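4.2 Does folding keep a knit garment flat?

The claim that a careful fold prevents creasing is repeated in nearly every household manual we consulted, and almost never tested. Menon and Andreadis put it down to tension at the sleeve. Lương goes further and says that a sleeve laid straight before folding will stay smooth in the drawer for a whole season. We find this hard to accept. The Minhas survey, on which both accounts lean, drew on 3,945 replies, but it asked people how neat their clothes looked to them — a question about pride as much as about cloth.

Our own doubts begin earlier, with handling. Soft, slightly fuzzy fabrics take up shallow folds while they are being held, before anyone has tried to fold them at all. Figure 5 shows dark gray fabric of this sort, with creases running diagonally across it and a narrower, sleeve-like part hanging down to a rounded hem. A manual that starts with "lay the garment flat" skips this stage. Whether such creases matter later is a separate question, and the published work does not settle it. Khúc reports that they fall out under the weight of the stack; Đặng, using the same Lavetti drawers, reports that they do not.
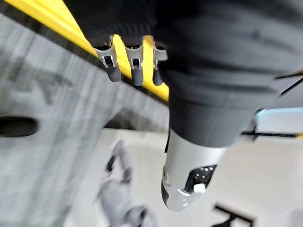
Figure 5. Dark gray fabric with diagonal creases and a hanging, sleeve-like portion.

4.3 Rolling as an alternative

Rolling has its own supporters, and their evidence is no better. The Gandunholm trial compared seven rolled garments with seven folded ones and let the same person judge both sets.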